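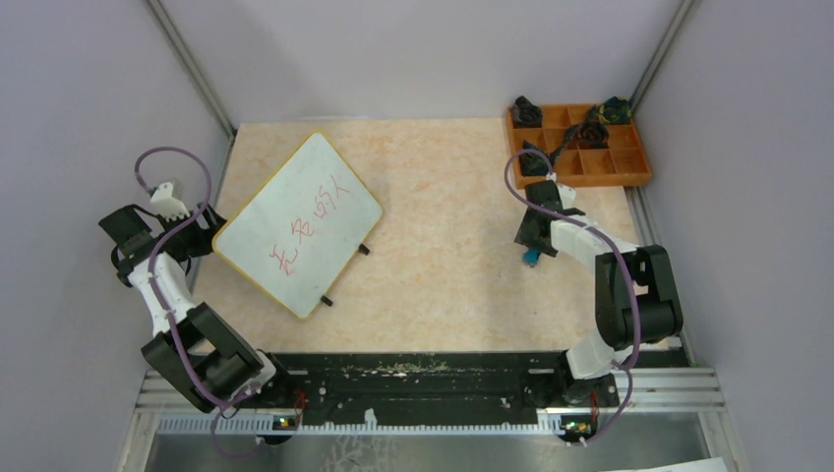

Can you get old marker off a small whiteboard without wrecking the surface?

Mostly. A dry cloth first, then a damp one, then a dab of spirit on whatever is left, and stop before you start scrubbing.

Small Boards, Large Opinions

I have spent most of August thinking about whiteboards, which says plenty about my August. Mavis Lindqvist was clearing out the Blackwood study rooms and asked me which of the little boards deserved to stay. There were 50 of them. I said I'd have a look.

The one at the top of the page is my favourite: rounded corners, thin yellow border, pale greenish-white face. Somebody has written 无名的人 on it in red, climbing from one corner of the table's view to the other. It means "nameless person", or "people without names" if you're feeling generous, and it suits a board with no owner's label in our inventory.

Red is a bold choice. It reads well from across a room and, in my experience, hangs about for longer than it was invited. The last character has thin, spreading strokes, and I like it best of the four.

Two small black feet or clips poke out along one side. Mavis calls them feet. I call them clips. We have agreed to differ until one of us needs to hang something up.

The marbled beige tabletop does it no harm either. Put anything on marble pattern and it looks as if it cost 120 quid.

Comments (3)

Imani Kowalczyk
Clips. Obviously clips. Ours had the same sort and they lasted 7 years, which is more than the board did.

penska_pat
Is the yellow one going spare? I'd take 2.

Mavis Lindqvist
Feet.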